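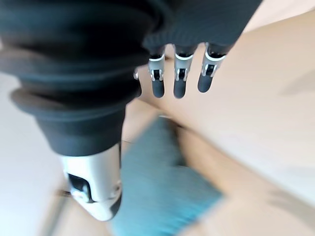
Graciela Riquelme wrote in under the February post to say that fabric softener is what ruins towels, and that folding them in thirds does nothing for absorbency. I agree on the softener. It coats the loops and I stopped using it years ago. The folding was only ever a matter of shelf depth.

My linen shelf is 33 cm deep. A hand towel folded in half twice sticks out past the edge and the door catches it. In thirds lengthways, then in half, it clears.

Fabric weight matters more than I allowed for last time. The light grey terry-like one

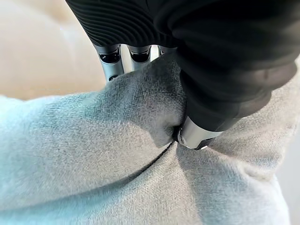 is a soft cloth and bunches when gripped in the middle, so I now pick up by a corner and smooth from the fold outwards. My older set from Huvance is 300 gsm and lies flat with one pass of the hand. The 452 gsm bath sheets need two, and I roll those.

Washing is at 40 degrees, half the usual dose of powder, short spin. I shake each one before it goes on the line.

Benjamín Acuña asked about flannels. I don't fold them. They go in a box on the bottom shelf.

Posted May 29, 2022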